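4.2 Gripper comparison in simulation

We compared two parallel grippers on the same simulated arm. The first, Rillari, has narrow fingers driven by angular links and ends in flat contact pads. The second, Kunton, has wider fingers on a straight slide. Both used the same controller and the same wrist camera settings, so the only change between runs was the hand itself and its collision model.

The task was to pick up a mug by its wall, with one finger inside the opening and the other outside. Mug positions were drawn at random over the tabletop, including places close to the edge. Each gripper was given 174 trials, and a trial was stopped after 50 control steps if the fingers had not closed on the mug.
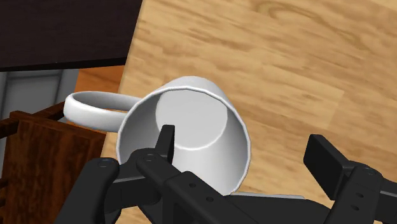
Figure 6. Simulated wrist view with the Rillari gripper open over a white mug near the left edge of the table. One finger overlaps the mug's opening in the image.

Over 17 percent of the failed Rillari trials began with the mug near a table edge. In these trials the fingers and links also hid part of the rim, and the position estimate drifted as the hand came down. Kunton hid less of the rim but struck it more often, as its fingers leave little clearance inside a narrow mug. Moving the camera farther from the palm helped with the first problem and did nothing for the second.

We did not tune the controller gains separately for each gripper. Tannous and Pons repeated the edge trials with a slower approach speed, and those results are given in Section 4.3 along with the contact force settings.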